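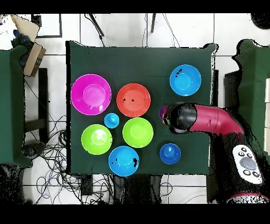

Going through the plastic bowls and cups before we pack for the lake in July. Elba Sepúlveda wants one set that stacks into itself and fits in a single crate.

Most of ours are Pramside, bought over a few summers, so the sizes don't all agree.
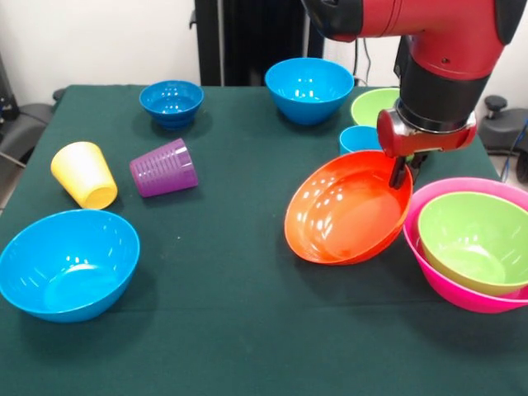
Rule so far: big bowls go at the bottom, cups go in last. Anything that sticks when you pull it apart gets its own spot. Seven people this year, so two bowls each is too many.
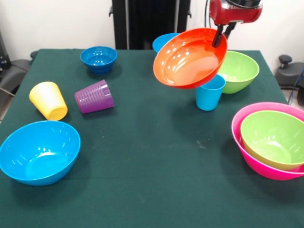

Nesting is where the space gets saved. Kamran Sethi says to sort by color – I say sort by size. The lime green one sits inside the hot pink one with no trouble, and that pair stays together for the trip. The yellow and purple cups can go in wherever there's a gap.

Lids are a separate problem. I'll do those tomorrow.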